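Wumlow gets a new cable loop (and a stern talking-to)

11th September

Hi everyone! I promised a post on the arm ages ago and then the wrist cable started playing up, so you're getting the repair post first and the fun stuff later. Sorry! If you're new, Wumlow is the arm with the fingered hand that I look after at Stoltell, and yes, I name everything.

So the trouble began with the thumb. It would close fine, open fine, close fine, and then just stop halfway and sulk until I cycled the power. I swapped the controller settings back to the January backup (nope), checked the firmware (nope), and finally did what I should have done on day one, which was hold the cable at the wrist and wiggle it. Fault on, fault off, fault on. Lovely.

The old cable had been tied down far too tight. Whoever did it wanted it to look neat, and I have a horrible feeling that was me. Every time the wrist rolled all the way over it was tugging on the plug, and after 1,495 hours on the counter one of the little pins had had enough. I ordered a replacement from Wurneck, plus a spare, and they took 21 days to get here, which felt like a year.

Fitting it was the easy part. Power off, lockout tag on, old one out, new one in, and then I spent most of an afternoon on the route. My rule now is that I put the wrist at both ends of its travel by hand before I fix anything down, and I leave a loop big enough that it never goes straight. It looks a bit wild but I don't care! I also wiped down the finger joints and redid the zero position while I was in there.

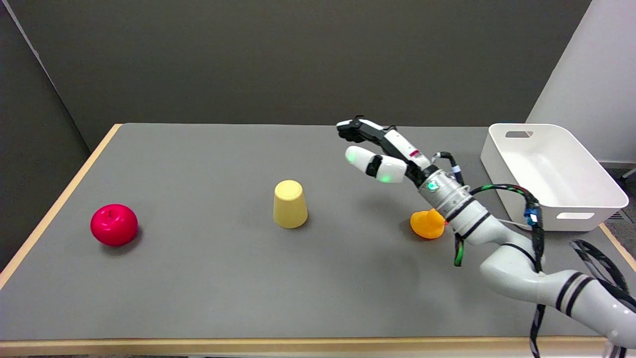 Wumlow over the table with the new loop at the wrist. Green lights on the thumb, hooray!

For testing I don't use anything fancy. The apple is good for checking that the fingers come in evenly, the cup goes upside down so the hand has to deal with the narrow end first, and the little orange toy is just a pain to grip, so it stays. They all go in the white bin and then I lay them out and start over. I ran it slow first, quarter speed, with my hand on the stop button, then half, then normal. No dropouts on the thumb at any speed, even with the wrist rolled hard over.

After that I left it on the long routine, about 3,000 open and close moves with a wrist roll in between, and went to eat my lunch where I could still see it. Zero faults in the log when I got back. I may have done a small dance.

A couple of things for anyone doing the same job. Take photos of the old routing before you pull it, even if the old routing was bad. Put a bit of tape on both ends of the cable and write on it. And check the plug again after the first day of running, as mine had backed out a hair and needed another push until it clicked.

Still on my list is the lower cable at the table edge, which I want to move over a little, and the Dobos bracket that I bought and haven't even opened. I'll post that one when it's on. If you've got a wrist cable trick that works for you, leave it in the comments, I read all of them!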